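4 min read
Print this page | E-mail this page

3.2 Handling rules at the Cirkgate site

Rules were drafted by Plarkura and revised after the September review (Caldeira, notes). Main change: mixed household waste is now its own class, separate from laundry and toys. Reason is practical. Soft fibrous stuff drapes over rigid items and operators were closing on both at once, then labelling the grasp by whichever came up first. Not acceptable under the Wadent labelling guide, which wants one target per grasp, named before the fingers close.

Fig. 2 shows an approach into mixed waste, fingers open: milk carton, small packets and a flattened box, with white tissue or cotton across them. Bedding and cables stay where the household leaves them. No tidying beforehand, no re-colouring of bins to suit the pads. 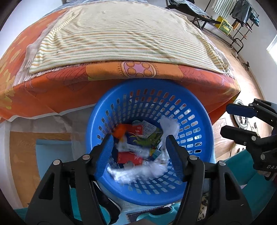

Figure 2. Two-finger grippers at a perforated blue basket of mixed waste, bedside.

3.3 Minimum practice

Pads wiped between homes, not between grasps. Food packaging counts as soiled even if it looks clean. Operator calls the target aloud, then closes. If fibre is caught along with the target the grasp is logged as "compound" and kept, we dont discard it. Eleven of the draft clauses survived review; the two on lighting were dropped as unenforcable. Nguyen's objection on glove use is dealt with in section 5.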